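讲者备注:公共工具图书馆的馆藏管理与社区服务
适用场合:Drindwood 区公共服务机构年度业务交流会,分会场报告
总页数:14 页(含封面与末页)

第 1 页 封面

各位同仁,下午好。感谢会务组的安排。本次报告的题目是公共工具图书馆的馆藏管理与社区服务,内容以 Drindwood 分馆的运行情况为主,兼及 Enumis 借还系统上线以后的流程调整。

(此处停顿,待会场就座完毕再翻页。如前一场报告超时,第 9 页与第 10 页可合并讲述。)

第 2 页 工具图书馆的定位

工具图书馆在性质上属于公共借阅服务,其借阅对象由图书扩展至手工工具、园艺用具、量具以及小型家用设备。居民凭有效证件办理借阅登记,在规定期限内使用,到期归还。服务本身不收取租金,逾期及损坏另有规定,第 8 页将予以说明。

在此需要明确一点:工具图书馆与商业租赁的服务边界不同。商业租赁面向施工单位和较长周期的工程需求,工具图书馆面向住户的日常维修、家具组装和阳台种植。凡属承重结构、燃气管路、主配电线路的作业,本馆不提供工具,也不提供咨询,工作人员应当建议居民联系具备资质的单位。

(听众中有社区中心的代表,可补充:边界问题在设馆初期争议最多,建议在章程第一章写明。)

第 3 页 馆藏构成

Drindwood 分馆现有在册工具 713 件,分为 8 个大类,依次为:夹持类、紧固类、切割类、敲击类、测量类、园艺类、涂装类、其他类。电动工具不单独设类,按用途归入相应类别,在编号末位加注标识,便于统计安全检查的完成情况。

分类标准几经修订。最初按照材质和尺寸划分,与采购单据的口径一致,但居民检索时并不知道自己需要的工具属于何种材质。修订后改为按照动作划分,即“夹住”“拧紧”“切断”“量取”。检索失败的情况明显减少,前台答复咨询的时间也相应缩短。

“其他类”应当严格控制。每半年对该类进行一次清理,凡能归入前七类的一律调出。

第 4 页 选购原则

选购遵循需求登记制度。居民可在前台或通过 Enumis 提交需求,馆内按季度汇总。列入采购计划的工具,应当同时具备下列条件:普通住户在简短指导后即可安全使用;主要易损件可以单独购买;存放时不需要特殊温湿度条件。

捐赠工具同样适用上述条件。对不符合条件的捐赠,应当场婉拒并说明理由,不宜先行收下再作处置。过去因接收过宽,库房曾积压一批缺件的旧电钻,清点和报废手续耗费了大量工时,值得各馆引以为戒。

采购同一用途的工具时,尽量保持型号统一。型号统一之后,备件可以通用,借阅说明只需编写一份,工作人员培训的负担也随之减轻。

(如有提问涉及具体品牌,统一答复:采购按照公开程序办理,本报告不作推荐。)

第 5 页 编目与标识

每件工具建立一份档案,内容包括编号、名称、类别、入藏日期、附件清单、检查记录和维修记录。编号采用耐磨标签,粘贴位置避开握持面和活动部位。成套工具的每个组件均须单独编号,套装另设总号。

附件清单的编写要求较高。以套筒扳手为例,清单中应逐一列明规格,不得以“套筒若干”代替。归还时逐项核对,缺失的组件当场登记。居民对核对程序普遍表示理解,前提是清单清楚、核对迅速。

名称著录采用通用名称为主、俗称为辅的做法。同一把工具在不同地区叫法各异,Enumis 支持录入多个检索词,建议各馆充分利用。

第 6 页 借阅流程

借阅流程分为登记、核对、告知、签收四个环节。

登记环节确认借阅人身份和联系方式。核对环节由工作人员与借阅人共同清点附件。告知环节针对工具类别宣读安全提示,切割类和电动工具必须当面演示一次启动与停止。签收环节由借阅人在终端上确认。

普通工具借期一周,可续借一次;园艺类在春季不办理续借,以保证周转。上述期限经过试行后确定,各馆可视馆藏数量自行调整。

(演示环节不得省略。此处语速放慢,强调。)

第 7 页 Enumis 系统的应用

Enumis 上线之前,分馆使用纸质卡片登记,查找一件工具的借阅历史需要翻阅多本台账。上线之后,借还、预约、维修三项业务在同一界面办理,维修中的工具自动停止外借。

系统迁移期间遇到的主要问题是旧编号重复。纸质时期由不同值班人员各自编号,导入时出现大量冲突,最终采取闭馆集中重编的办法解决。拟进行系统迁移的单位,应当在导入之前完成编号核查。

系统目前的不足亦须如实报告。其一,预约提醒仅支持短信,对不使用手机的老年居民不便,前台仍保留电话通知。其二,套装工具中个别组件送修时,系统将整套锁定,目前以人工备注方式处理。

第 8 页 逾期、损坏与赔偿

逾期采取先提醒、后限制的做法。到期前一日发送提醒,到期后三日再次提醒,仍未归还的,暂停新的借阅。本馆不收取逾期罚款。

损坏分为正常磨损与使用不当两种情形。锯条变钝、钻头磨耗属于正常磨损,由本馆承担。手柄断裂、刀口崩缺等情形,由工作人员与借阅人共同查看后认定。认定有分歧的,从宽处理,并在档案中注明。

从宽处理的依据在于服务目的。赔偿制度过于严格,会使居民在工具出现问题后不愿如实告知,带有隐患的工具重新上架,后果较赔偿金额的损失更为严重。

第 9 页 检查与保养

归还的工具先放入待检区,经检查后方可上架。检查内容按类别制定,夹持类着重查看铰接处是否灵活、钳口是否对齐;切割类查看刃口与护罩;敲击类查看锤头与柄的连接是否牢固;测量类每年校准一次。

保养安排在上午开馆之前进行。清洁、上油、紧固三个步骤各有简明作业卡,张贴于工作台旁。作业卡的文字应当控制在一页以内,使新到岗人员能够对照操作。

电动工具另行执行绝缘检查,由具备资质的人员完成,并签署记录。未取得当期记录的,一律不得外借。

第 10 页 存放与陈列

存放的基本要求是:取用方便、一目了然、归位明确。手工工具以洞洞板悬挂为宜,相较抽屉存放,缺失情况在巡视时即可发现。挂钩位置确定之后,可在板面上标示工具轮廓或编号。

重型工具置于腰部以下的层架,刃口类工具悬挂时应加护套。儿童活动区域与陈列区之间须设置隔断。

工作台面保持整洁,当日未完成检查的工具应移入待检区,不得留在台面过夜。

(本页可提示听众参看末页图片。)

第 11 页 技能课程

Flosska 是本馆与社区中心合作开设的技能课程,于八月首次开课,内容由浅入深,包括工具识别、墙面悬挂、家具组装、自行车基础保养。课程采用小班形式,每名学员均须亲手完成操作。

课程开设后,借阅咨询的质量有所变化。学员能够准确说出所需工具的名称和规格,前台答复更为顺畅,误借后当日退还的情形减少。课程的另一作用在于发现潜在的服务人员,已有学员参与周末的整理工作。

课程材料采用活页形式,各馆如有需要,可在会后向会务组索取。引用时请保留安全提示部分的完整文字。

第 12 页 经费与合作

年度经费由区级公共服务预算、社区中心配套和定向捐赠构成。用于耗材更换的专项支出为 3000 元,包括锯条、砂纸、钻头和润滑油。耗材支出应当单列,避免与工具购置混同,否则年末难以判断馆藏更新的实际进度。

在合作方面,Tiongson 社区服务站承担了偏远片区的代收代还业务,居民可就近归还,由分馆派车定期收回。代还点不承担检查职责,收到的工具一律视为待检。此项约定已写入合作备忘录,实际执行中双方责任较为清晰。

(备忘录文本尚未公开,如有索取,请登记联系方式,会后另行答复。)

第 13 页 存在问题与下一步安排

现阶段存在的问题主要有以下几个方面。热门工具集中于少数品种,周末排队时间较长;园艺类季节性强,冬季占用库位较多;部分维修依赖外部机构,周期难以掌握。

下一步拟开展的工作包括:对热门品种增加复本;将园艺类部分工具在冬季转移至 Tiongson 服务站存放;与维修单位商定送修期限,并将期限录入 Enumis,到期自动提示。

关于是否引入自助借还柜,馆内意见尚未统一。自助柜可以延长服务时间,但当面演示的环节难以保留。目前倾向于仅对测量类和部分紧固类试行,试行方案另行报批。

(此页预计会引发讨论,宜预留时间。关于自助柜,请勿就上线时间作任何承诺。)

第 14 页 末页

报告到此结束,谢谢各位。交流环节由主持人安排,提问请先说明所在单位。与馆藏分类表、作业卡样式有关的材料,已放置于会场入口处,可自行取阅。

(翻至本页后保持画面,直至交流环节结束。)
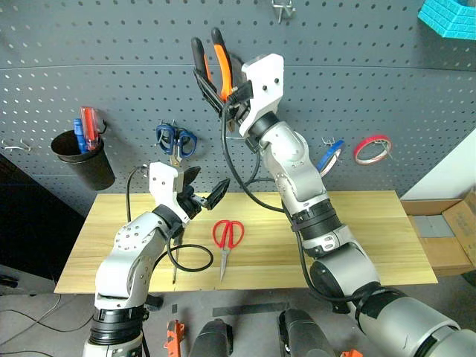 图 1 洞洞板工具墙与浅色木质台面,中为橙黑色手柄的钳子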